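**Redar G4 wrist mount – safety notice and replacement part**

Updated August 17, 2024. Please read before you strap in again, even if yours seems fine.

Applies to: Redar G4 wrist mounts (black bracket, teal trim) shipped from February onwards. Earlier ones have a metal latch and are not affected. Gloves themselves not affected. Hand-held grippers not affected either, but see the note on cables further down.

**What went wrong**

The latch that holds the marker cube to the bracket can creep open under load. Cube tilts, tracking carries on as if all is well, and the robot replaying the session puts its hand in the wrong place. No error on screen. Three customers reported it, all the same way – a good recording, then the arm coming down low and hitting the table.

One of those was a proper knock. Arm bent its own fingers and cracked a fixture. Person at the stop button was quick and wasn't hurt, but they were standing closer than they should of been, and we think our old setup guide is partly to blame. It said "stand where you can see the hand". It now says stand outside the reach of the arm.

We had it back on our own bench and got the same fault after 2,000 grip cycles with a heavy cube. With a light cube it took longer. It did still happen.

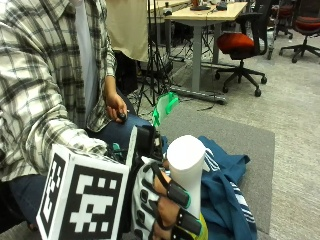
Strap tension matters more than we first thought. Too loose and the whole mount rocks when the wrist turns, and the latch takes the shock every time. Too tight and people slacken it off halfway through and forget to recalibrate. Snug, one finger under the strap, then calibrate. If you touch the strap after that, calibrate again.

**Check yours (takes a minute)**

1. Robot off. Not paused, off.
2. Put the glove and mount on as normal.
3. Hold the cube by two opposite edges and twist gently. Any click or movement = stop using it.
4. Look at the latch tab from the side. White line near the hinge means the plastic is already stressed, same answer.
5. Open the tracking log for your last session and look for a sudden step in wrist angle. Over 4 degrees with no matching hand movement is the fault. Bin the recording, dont replay it.

Firmware 16 adds a warning when the cube angle jumps. It is a backup only. A slow creep will get past it, so do the twist check too.

**Replacement latch kit**

- New latch, Saltia nylon, thicker at the hinge
- Locking screw, so it can't open on its own
- Two spare straps
- Printed check card
- Fits left and right hand mounts
- Tool needed: small hex key, in the bag

Free for all affected mounts. Send the serial number from the inside face of the bracket and we post it out. Sold in packs of 10 for labs with a lot of rigs, also free if the serials match. Kopecký and Bredano are both holding stock, so order from whichever is nearer you. Bredano is quicker at the moment.

Fitting: old latch out, new one in, screw down till it stops and then no further. The thread is brass and will strip if you lean on it. Full calibration after. The old calibration file will load without complaint and it will be wrong, so delete it first.
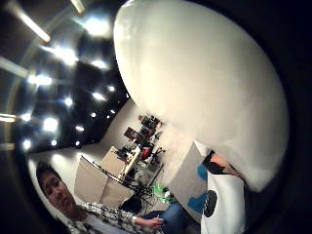
Cables. Second thing that came up while we were looking into this. A snagged lead pulls on the mount or the gripper harder than any normal grip does, and one of the three latches went straight after someone caught a lead on a chair. Route them behind you and leave slack at the elbow. Keep leads clear of tripod legs – if a tripod moves, the fixed camera moves, and then you've got two things out of line and no idea which.

**Until the kit arrives**

- Don't replay new recordings on a live arm. Simulation is fine.
- If you must record, twist check at the start and end of every session and note both in the log.
- No tape over the latch. It hides the white line and doesnt hold.
- No glue. We can't repair a glued bracket and will have to charge for a new one.

Already had a collision? Don't power the arm back up to "see if it's ok". Get the joints checked first and keep the recording, we would like a copy. Keep the old latch as well, return bag is in the kit.

Known issue: the check card says "turn screw anticlockwise to lock". Wrong, it's clockwise. New cards being printed.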